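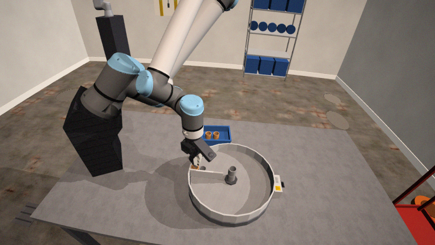 Prensa Solwood para cómics: seis meses aplastando grapas con mucho cariño

Llevaba años mandando tebeos a prensar fuera y quejándome de los plazos. La última tanda volvió con una nota muy educada y dos ejemplares con la esquina inferior derecha más tocada de lo que salió de casa, y ahí me planté. Pedí la Solwood de plancha doble, la de formato pequeño, y desde entonces le he pasado por dentro casi toda mi colección de grapa de los setenta y una buena parte de la de un amigo que ya no distingue entre visitarme a mí y visitar a la máquina.

Adelanto que estoy encantado. Tiene sus cosas, y las cuento, pero hacía mucho que no me compraba un cacharro que me diera tantas ganas de volver a casa por la tarde.

Qué viene en la caja

La prensa, dos almohadillas de silicona (una blanda y otra más firme), un paquete de papel siliconado, un termómetro de sonda y un manual en cuatro idiomas del que el castellano es, digamos, voluntarioso. En la página 6 te pide «calentar al cómic con ánimo moderado». Lo he adoptado como lema.

No trae papel secante ni cartulinas rígidas, y hacen falta las dos cosas. Yo uso las cartulinas de Gikau, las de conservación sin ácido, cortadas un dedo más grandes que el tebeo por cada lado. Las compraba para embolsar y ahora se me van el doble de rápido.

El control de temperatura

Esto es lo que más me preocupaba. Casi todas las prensas que corren por los foros son prensas de camisetas reconvertidas, y las de camisetas están pensadas para temperaturas que a un Spider-Man de Vértice lo dejarían como una galleta. El problema con las baratas es que el regulador miente: marcas una cosa, la plancha se pasa de largo, corrige tarde y vuelve a pasarse. Con papel de pulpa eso se paga en portadas que pierden brillo y en grapas que dejan un halo.

La Solwood baja bien y se queda donde le dices. Estuve una tarde entera con la sonda puesta en el centro y luego en las cuatro esquinas, y la esquina trasera izquierda va un pelín más fría que las demás. Lo noto solo con formatos grandes. Para una grapa americana normal, centrada en la plancha, ni me entero.

El temporizador sí me saca de quicio. Llega a 20 minutos y ahí se acaba, y cuando quieres un ciclo más largo toca reiniciar a mano. Pita con un entusiasmo tremendo y no hay forma de bajarle el volumen (mi vecina ya sabe cuándo termino una tanda, me lo dijo en el ascensor).

La presión

Rueda superior de toda la vida, sin indicador. Al principio la eché de menos, la aguja, el numerito, algo. Después de unas cuantas semanas le coges el punto con la mano y se te olvida. Mi consejo para quien empiece: menos de lo que crees. Casi todos los lomos aplastados que he visto en ventas online, esos que parecen doblados con regla, salen de apretar demasiado con el tebeo todavía hinchado de humedad.

Probé con un lote de sacrificio, como debe ser. Números sueltos sin portada, un par de romances incompletos, un bélico al que le faltaba el pliego central. Los compré de saldo y los he prensado, arrugado y vuelto a prensar hasta aburrirme. Si solo os quedáis con una cosa de esta reseña, que sea el lote de sacrificio. No aprendáis con el bueno.

Tres tebeos, tres resultados

El primero en serio fue un número de El Vigía de Jarnis, el 2, que es el que más cariño le tengo de toda la serie y que me llegó con una ondulación de arriba abajo porque alguien lo tuvo años de pie y sin cartón. Cámara de humedad, secante, prensa suave, una noche entera enfriando con peso. A la mañana siguiente lo saqué y me puse a dar vueltas por el pasillo con él en la mano. Plano. La portada recuperó ese aspecto tenso de cuando el papel está contento. Los pliegues con rotura de color siguen ahí, claro, porque la prensa no pinta, pero las marcas de dedo que no rompían tinta se fueron casi todas.

El segundo era un especial de verano de Cruickshank, de lomo cuadrado. Con los de lomo encolado voy con pies de plomo y aun así se me abrió un poquito la cola por abajo. Culpa mía, lo metí con demasiada confianza. Desde entonces, para lomo cuadrado uso la almohadilla blanda, bajo la temperatura un escalón y lo hago en dos pasadas, y no he tenido más sustos.

El tercero era un caso perdido: portada con cerco de agua, grapa superior oxidada, páginas que olían a trastero. La prensa lo dejó liso y siguió siendo un tebeo con un cerco de agua, ahora lisísimo. Lo digo porque leo a gente que espera milagros. El cerco no se va. El óxido tampoco. El olor mejoró un poco, aunque yo diría que fue más la semana que pasó en la caja con carbón activo.

Comparada con mandarlos fuera

Durante una temporada enviaba los míos a Dougal Galbraith, que trabaja muy fino y a quien seguiría confiando cualquier cosa anterior al 56. Hay manos y hay experiencia que no se compran con una plancha. Lo que ha cambiado es el montón de en medio: los tebeos que me gustan mucho, que no valen una fortuna, y en los que el envío de ida y vuelta costaba más que el propio ejemplar. Esos ya los hago yo, y los hago cuando me apetece, que para mí es la mitad de la gracia.

Catherine Tennant, que lleva un hilo larguísimo sobre limpieza en seco en el foro, me convenció de hacer siempre la goma y la esponja antes de meter nada en la prensa. Tenía toda la razón. La suciedad superficial, con calor, se queda a vivir. Le discutí un martes por la noche y el miércoles ya estaba pidiéndole disculpas.

Ah, y una cuestión que sale siempre: sí, si vendo un tebeo prensado lo digo en el anuncio. Hay compradores a los que les da igual y otros a los que no, y a mí me gustaría saberlo si estuviera al otro lado. Fergus Kerr me compró una tanda entera sabiendo exactamente lo que se le había hecho a cada uno y no hubo ni una pega.

Lo que mejoraría

El pitido, ya lo he dicho. El cable es corto, y como no me fío de los alargadores con algo que calienta, he tenido que mover una estantería de cajas largas para arrimar la prensa al enchufe. El asa se queda templada en sesiones de toda la tarde, sin llegar a quemar. Y pesa. Quien piense guardarla en un armario y sacarla los domingos, que lo vaya olvidando.

También echo en falta una plancha algo más generosa. Los tabloides y los álbumes europeos grandes no caben bien, y lo de hacerlos por mitades no lo recomiendo, que se nota la línea.

El recambio de la almohadilla firme tardó en llegar, pero llegó. La atención por correo, estupenda: me contestó una tal Nele Verbeke con una explicación de tres párrafos sobre por qué no debía recortar la silicona para ajustarla, cuando ya la había recortado. No me riñó. Me mandó además las medidas exactas de la buena para que no volviera a equivocarme con el pedido.

Precio

Pagué 831 euros con portes, y sé que es un dineral para alisar tebeos. Hay prensas de camisetas por una fracción de eso, y hay gente muy apañada que saca resultados preciosos con ellas a base de paciencia y un termostato externo. Si tenéis maña, adelante. Yo no la tengo, o no para la electrónica, y prefiero pagar por no estar mirando un termómetro con el corazón en un puño mientras se tuesta algo que tardé años en encontrar.

Si prensáis un puñado de grapas al año, ni os lo planteéis: mandadlas fuera y gastaos el resto en más tebeos. Para quien compra lotes, tiene cajas pendientes y disfruta con el proceso, yo la recomiendo con los ojos cerrados. A mí se me ha convertido en la parte favorita de la afición, casi a la par con encontrarlos. Pongo música, preparo los secantes, escojo cuatro o cinco y se me va la tarde volando.

Cosas sueltas que me habéis preguntado por privado

¿Sirve para revistas? Para papel satinado grueso, con mucho cuidado y siempre con siliconado por las dos caras. Se pega con una facilidad que asusta.

¿Quitáis las grapas antes? Yo no. Fergus MacKinnon sí, y le quedan de maravilla, pero yo no tengo ese pulso.

¿Cuánto dejo enfriar? Toda la noche, dentro, con la prensa cerrada y apagada. Abrirla caliente es tirar el trabajo, porque el papel se vuelve a mover en cuanto le da el aire.

¿Y los cómics con cinta adhesiva? La cinta vieja suelta pegamento con el calor y mancha la página de al lado. Esos los dejo aparte. Tengo una caja entera esperando a que aprenda a quitarla bien, así que si alguien tiene un método que no lleve disolventes raros, que me escriba.

Valoración: muy, muy contento. Le quito medio punto por el pitido.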